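Siqueira open day – worth going with a class?
posted by brekinero_jo, 15 Jun 2021

Has anyone been to the Siqueira robot open day? Taking year 9s to the December one, coach is 216 quid so I need to know if theres anything to watch. Do the robots do real jobs or just wave? And how long is a session?

orlow_tech
Went last time. Real jobs, small ones. Two arms at a table, tape rolls, a wire rack, a cardboard tray. Sorting basically.
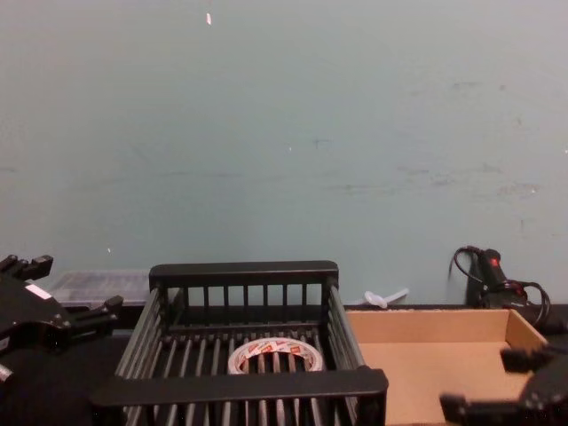 Slow going – allow some 7 minutes before the kids start fidgeting. Get them to guess which arm moves next, worked a treat with ours. Staff answer anything, so bring questions written down. Parking is awful, coach has to drop at the Kimetti gate and walk round. Toilets by the front desk only.

Sessions are 2 hours with a break. Ask for the morning, afternoon gets packed and the back row sees nothing.

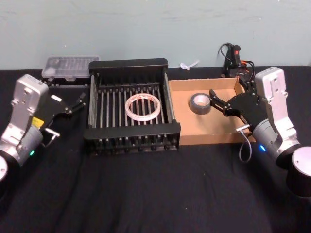 Both arms at the table, clear tape in the rack and grey tape in the tray

Book early, they cap it at 600 for the day and schools fill most of that.

kettle_on
not been but my lad went and said it was ok. bit long. the cafe was shut

orlow_tech
Cafe was shut for us aswell, take packed lunches. You can eat in the hall downstairs if you ask at the desk.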